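Simulated arm stops short of a button on the floor – planner fault or mine?

Posted 2026-03-18 in Verkura community help, Manipulation

fevau_tinkerer

Hello all, I'm hoping somebody has met this one before. I'm running a pick task in Verkura with a three-finger hand, and the idea is simple enough: reach down to a push button on the floor, close on it, lift it and put it on the shelf of the bookcase. It ran fine on the old scene. Since I moved everything over to the Kan room it keeps failing on the approach. The arm comes down, halts with the fingers open, and the log fills up with "goal in collision" until the run times out at 200 steps. Out of 64 runs I got 11 good ones, and I can't see anything those have in common.

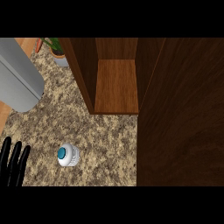
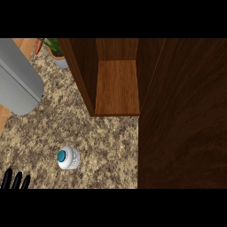

I've already swapped the planner and made the goal tolerance looser, with no change at all. The button is sitting out on open carpet in both of these, with the hand still down to the lower left of it, so I can't believe it's the furniture getting in the way. The shelf is clear too, so it shouldn't be the place pose either. Could the carpet be doing it? I've got the Vumus collision checker on with whatever settings it came with, and I'm a bit scared of switching it off in case I pick up bad habits for the real arm!

plumbline

I'd look at the carpet first. When I brought a room across in September the rug had come in with a collision box much thicker than the thing you see, so anything lying on it was half buried as far as the checker was concerned. You can't tell from the normal view. Turn on the collision shapes (View, then Debug, then Shapes) and look from the side, low down. If the box pokes up above the carpet, swap it for a flat plane or scale its height down, then save the scene and reload it, as the checker holds on to the old shape until you do.

Please don't turn the checker off to get round it – you'll get lovely success rates and then drive the fingers into the floor on the real thing. If you only want to allow fingertip contact with the carpet, add that one pair to the allowed list and leave the rest as it is.

kettle_on

had same thing, reinstalled, went away. might have been the update though

fevau_tinkerer

It was the carpet! The box stood well above the button's base, so every grasp pose counted as a crash. Flat plane in, scene reloaded, and I've had 152 runs without a single collision halt. There's still the odd slip when the fingers close, but I'll start a new thread for that one. Thanks, both.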